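3.2 Bedding and reported sleep

Households in Stestholm and Priltudgate were asked to keep their usual bedding for the length of the study. Of the 89 sleepers who returned a full diary, most had used the same pillow for more than a year, and few could say what it was filled with. Labels were checked where they could still be read. Figure 4 shows a grey pillow on a white quilted sheet.

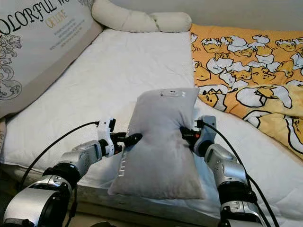 Figure 4. Pillow with attached label.

Gregor Urquhart, commenting on an earlier draft, held that pillow age was a poor measure on its own — people who sleep badly replace their pillows more often, and so seem to do worse with new ones. We therefore entered the number of pillows bought in the past 6 years as a separate term. The link between age and waking at night became weaker but did not disappear.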